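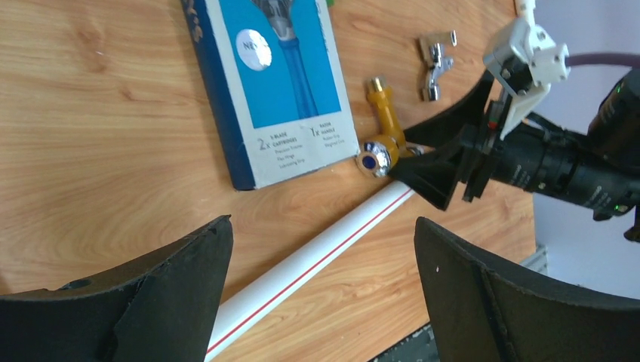
Pipe pops out of the elbow when two arms dry-fit a PVC frame?
I'm having way too much fun with this one! Two small arms in my garage, and the job is to dry-fit a PVC frame, no glue. Fingers are from a Wulleo kit, black, curved on the inside. I use the thin red stripe on the pipe to judge whether it has rolled in the grip, and with a fingertip pressed down near the end of the pipe I still can't tell if it's going to roll. I've tried 30 inserts since March and plenty of them spring back out. 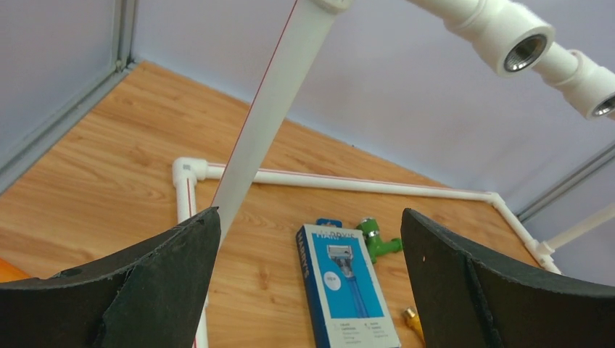 The other thing is that each elbow I add makes the whole frame want to slide on the wood-grain floor panel. Should I clamp the frame, or have the second arm hold it while the first one pushes? Controller is a Dremlow board, if that matters.

2 answers

Hold it with the second arm, definitely. Grab the fitting itself — not the pipe next to it — and push straight along the pipe. Chamfer your pipe ends too, 80 grit is plenty. I did a whole bench rack this way and it was a blast to watch.
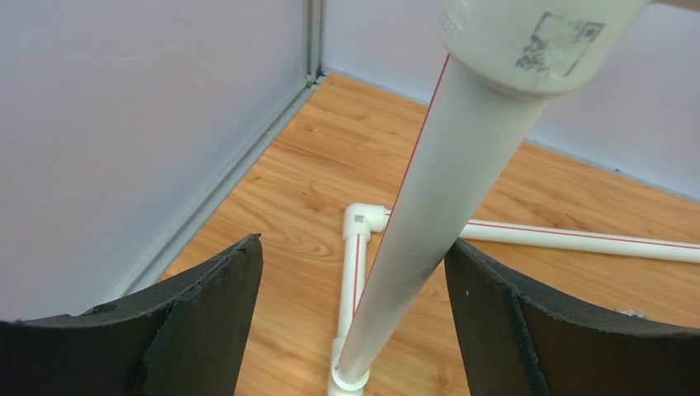 Pipe held over the frame, fingers on both sides

Also slow the last bit of the push way down. Mine went from hopeless to pretty good at 300 mm per minute, and a tiny twist as it seats helps a lot. Great project, keep posting! 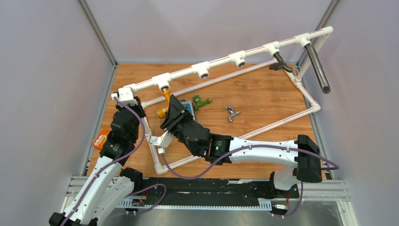
dremlow boards are fine, its your grip. put some rubber tape on the fingers and try again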